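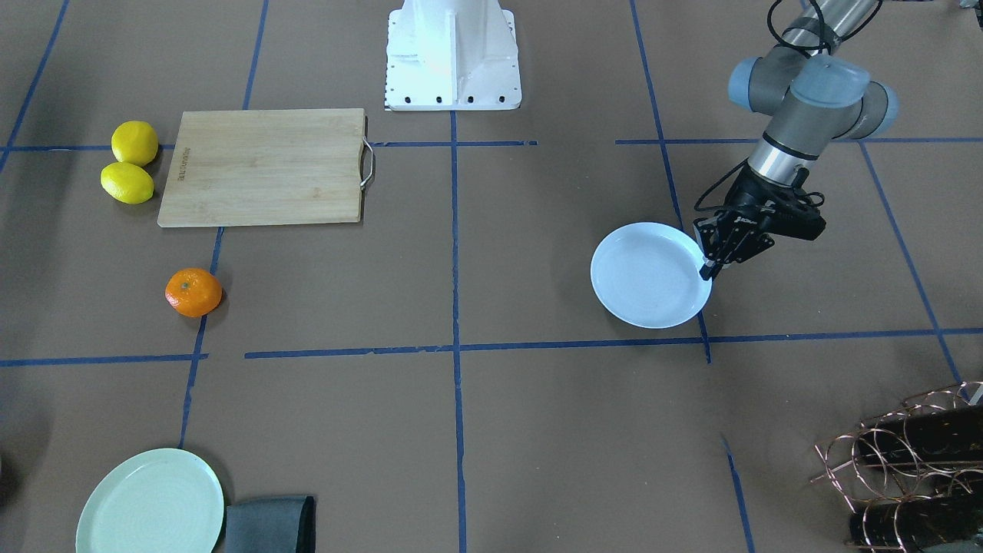

Progress report to the Iglesias Fund, 10/05/2022
Early Settlers Biography Project, prepared by Hiba Khasawneh

Work since our last report has gone mostly to the county judges and land commissioners who served before statehood. We have finished 60 entries out of a planned 129. Each one has been checked against court minutes or probate files where those survive.

The hardest case so far is Ekutero Wonditz, a probate judge whose term is given differently in two sources. The county history has him leaving office a full year before his name stops appearing in the minutes. We have followed the minutes and put the disagreement in a note at the end of the entry.

Family details are slower. The Sistach papers gave us marriages and children for several commissioners, but the letters are faded and one box has not been opened to readers yet. We expect access in October.

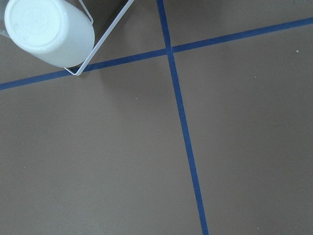
The index of names is behind schedule. Spellings change from one clerk to the next, and a man may appear under initials in one volume and in full in another. We now keep one card per person with every spelling on it. A faint mark is easy to pass over, like the tiny raised dot or mark on the base of the white cup, and a clerk's period after an initial can be fainter than that, so initials are now read twice before a card is filed.

Spending is within the grant. Copying fees at the courthouse went up, and we covered the difference from the travel line – two trips were combined into one.

Still to do before the next report:
Finish the land commissioners
Send the judges' entries to our outside reader
Settle the form of citation for unnumbered court volumes

We are not asking for a change to the end date.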